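How to budget for a humanoid test room

Filed under: Lab planning
Written by Tiburcio Cortés. Last revised Fri 19 April.

The robot quote is the easy part of the budget. It arrives as one number with a delivery date. The room around the robot arrives as thirty small purchases, most of them late, and several of them hold up the work when they are missing. These steps cover a single humanoid in a room of bedroom size, doing household tasks such as moving items between a basket and a shelf. They assume the robot is already chosen.

Before you start

You need the robot's datasheet, the vendor's installation notes, a floor plan with the outlet positions marked, and a written list of the tasks for the first six months. If the task list does not exist, stop and write it. Every line in the budget depends on it.

Step 1. Draw the room with the robot in it

Mark the furniture first, then the robot's standing positions, then the path between them. Add the arm's full reach in front of each position and enough space behind it for a person to stand clear. A bed or a table takes more room than its outline suggests, as the robot needs a place to turn beside it.

Measure the doorway. Our own crate had to be opened in the hall.

Step 2. Budget the overhead support and the cables as one item

If the robot will stand on its own legs during testing, it needs a support line. The support point, the line, the power lead and the data lead all end up in the same space, so price and route them together. Include:

Support point and fixings, with an inspection of the ceiling
Line and harness rated for the robot's full weight
Power and data leads, each long enough to reach the farthest position with slack
One spare of every lead
Colored tags or tape for marking leads
Leg straps or padding, if the vendor allows them

Leads for our room came from Endska at $268 for the set. I had budgeted for one of each and ordered the spares in the second month. Order them together and pay for shipping once.

Decide at this stage where slack cable will lie. On a small floor it crosses the walking path unless someone plans otherwise. A floor position is free to change on paper.

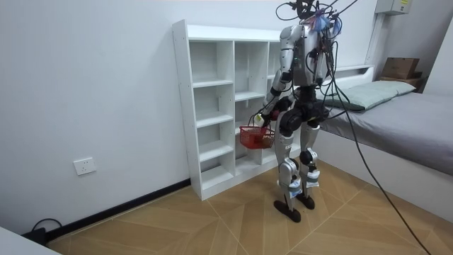 Step 3. Choose furniture by task

Ordinary flat-pack furniture is suitable for shelf and basket work. For shelving, look at four things:

Cubby opening, compared with the width of the hand plus the object it holds
Shelf heights, compared with the arm's comfortable range
Surface color, compared with the objects to be placed
Fixing to the wall

An open cubby unit gives several target heights for one price. White panels make most produce easy to pick out by color, but they also show little contrast between one shelf edge and the next. If your depth sensing is weak at plain surfaces, test a sample panel before buying the full unit.

The Tendcombe catalog lists shelving for lab use at $793. The household unit we compared it with was $268 less, and we took the household unit. Put the difference into spare panels.

Step 4. Set a figure for hands and gloves

Hands are the part most likely to need service. Ask the vendor for three prices: a complete hand, a single finger assembly, and the labor to fit each. Ask which of these can be done on site. Owusu, our service supplier, quoted $523 for a finger assembly and $700 for a service visit, so two fingers replaced on separate visits cost $2,446. Waiting to group the repairs saves one visit fee and costs working days. Set your rule for this in advance.

If gloves are used, treat them as consumables. Check that the glove does not limit finger travel, and run the same grasp with and without it before ordering in quantity.
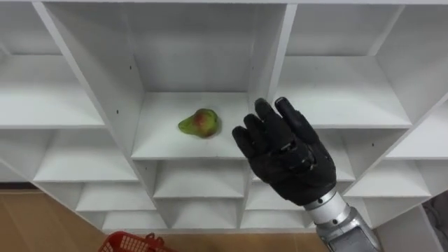 Fruit is cheap to buy and awkward to plan. It varies in size and shape, it rolls, and it has to be replaced every week. Keep a standing grocery line in the operating budget and a set of plastic items for early trials, where the object will be dropped often. Switch to real items once the placement is repeatable. Baskets should have a handle the hand can close around; buy two handle types and keep whichever works.

Step 5. Separate capital from operating costs

Capital: robot, support point, shelving, bed or table, fixed wiring, workstation.

Operating: gloves, leads after the first set, service visits, groceries, baskets, tape, software licenses.

Vasilică Marinescu, who approves our purchases, asks for the operating list by month. Spreading it over the year evenly is wrong. Costs are highest in the first two months, while the tasks are still being set up. We entered half of the year's gloves and leads before the end of June.

Step 6. Add time

Enter staff hours beside each purchase. For the scheduling sheet we use Flesuleo, but a plain spreadsheet will do. Typical entries that get left out are ceiling inspection, furniture assembly, cable routing and the reset between trials. Reset time is the largest over a full year. Time ten resets by hand with the real basket and shelf, take the average, and multiply by the number of trials planned.

Step 7. Hold a reserve

Keep ten percent of the capital figure uncommitted until the robot has completed the first task on the list. Release it in writing, item by item, with the task number next to each amount.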